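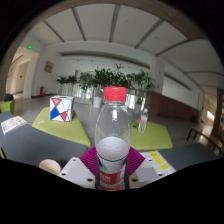

Old cookbook club > Ingredients and methods > Salt pork in chowder, how long to soak?

msultana_k
I'm cooking from my grandmother-in-law's handwritten book, the Ukamcombe one I posted pages from before. The chowder calls for "a piece of pork, freshened" and gives no time. My salt pork came from the butcher and it's very hard. Overnight?
Shiuli

psarras_s
Overnight is too long for chowder. Cut it into slices, cover with cold water, 20 minutes, drain. You want it salty because nothing else in those recipes is.

D. Myung
Disagree with Savvas. Butcher salt pork is often cured much harder than the supermarket kind. I soak mine 12 hours and change the water once. At 20 minutes the last pot I made went in the trash.
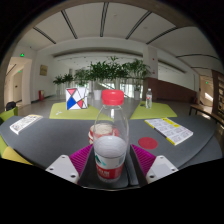

The other thing is that old recipes assume you'll be putting in a lot of potatoes and plain crackers, and those take up salt. If you cut back on the crackers, soak longer.

psarras_s
12 hours and you may as well use fresh pork. Fry a small bit and taste it. If it's too salty, soak the rest again.

Nektarios
I typed up three recipes from church books printed before the war. For what it's worth, this is what they say:

1. Scald the slices in boiling water, pour off, then fry until brown.

2. Soak in skim milk from supper until breakfast. This one is for fried pork with gravy. 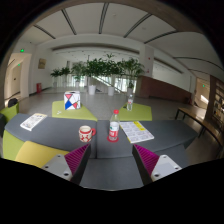

3. Cold water "an hour or more," no change of water. This is the only one of the three written for chowder.

D. Myung
The milk one is good. I've done it with whole milk. It browns faster so watch the pan.

Magdy N.
Does "freshened" always mean soaked? My copy of Theodorakopoulos has it as parboiled.

Nektarios
It can be either one. The older books use it for anything that takes salt out.
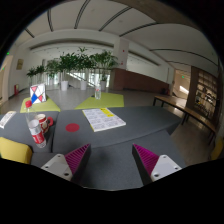

msultana_k
Do I put the fried pieces back in the pot or leave them out?

psarras_s
Take them out when they're crisp, cook the onions in the fat, and put the pieces on top when you serve. They go soft if they sit in the milk.

D. Myung
I leave half in. Soft is fine with me.

msultana_k
OK, going with one hour and a test piece. Making it for 11 people in September, so I'll do a small pot first.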